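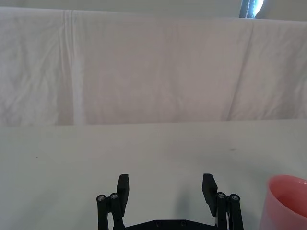 On 2 Dec 2024, Costel Preda wrote:

Dear colleagues,
I would like to raise a question about the white sheets in the Rurkgate rooms. The one behind the table in Room 779 has visible fold lines, and a long crease shows all the way down to the hem. Is there a standard for how these sheets should be hung, and is each group expected to iron them? I would also like to know whether the small marks on the tabletop should be reported or simply cleaned by whoever finds them. Lastly, may cups stay on the table during a session? I have received different answers from different people.
Regards,
Costel Preda

Dear Mr. Preda, dear list members,

Thank you for your message. The Rurkgate Rooms Office is replying to the full list, as similar questions were submitted in August and the answers given then were not circulated.

The sheets are supplied by the office and are to be hung as a plain background behind the table. The top should be draped over the support and the cloth allowed to fall straight, with the lower hem meeting the tabletop. Please do not tape or pin the hem to the table. If it dips on one side, the correction is made at the top, by drawing the cloth across the support a little at a time.

Sheets returned from the laundry arrive folded, and some fold lines will remain for a time after hanging. The office does not require groups to iron them. Light wrinkles are accepted and need not be reported. A group that wants a smoother surface may request a pressed sheet with 5 working days' notice. Pressed sheets are delivered on a hanger and should be left on it until needed – once folded for carrying, they are no better than the others.

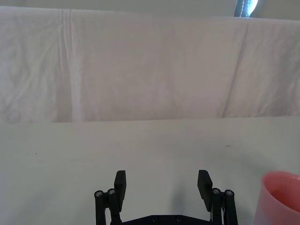

Requests should state the room number and the date of use. The office will exchange the sheet before nine in the morning and remove the old one. Groups are asked not to move sheets between rooms, even for a short time. The sheets in the Bratmont annex are cut to a different length and will not reach the table if hung at Rurkgate.

With regard to the tabletops, small specks and smudges should first be wiped with a soft, damp cloth. Cloths are kept in the supply cabinet in the corridor and are to be placed in the bin beside it after use. Please do not use scouring pads, alcohol or any spray that leaves a shine. If a mark remains after wiping, report it by email and leave it alone. Lift the hem clear before wiping the rear part of the table, so that the cloth does not draw up moisture.

Cups are permitted on the table if they are empty or contain water. Coffee, tea and juice must be kept on the side shelf. Personal cups should be taken away at the end of the booking; those left behind are held at the front desk for three days.

One further exchange is included for the record. 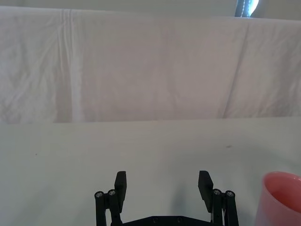
Cosmin Moldovan asked whether a group that finds the sheet stained on arrival will be charged for it. It will not, provided that the stain is reported before the session begins. A short email is sufficient, and the group may go on using the room. Where no report has been made, the laundry cost is assigned to the most recent booking.

He also asked whether the sheet should be taken down at the end of the day. It should be left hanging, with the hem clear of any items on the table. Sheets are collected on the regular laundry schedule, posted inside the door of each room.

Corrections to these instructions may be sent to this list until the end of the week. The revised text will then be added to the room handbook.

Sincerely,
Rooms Office, Rurkgate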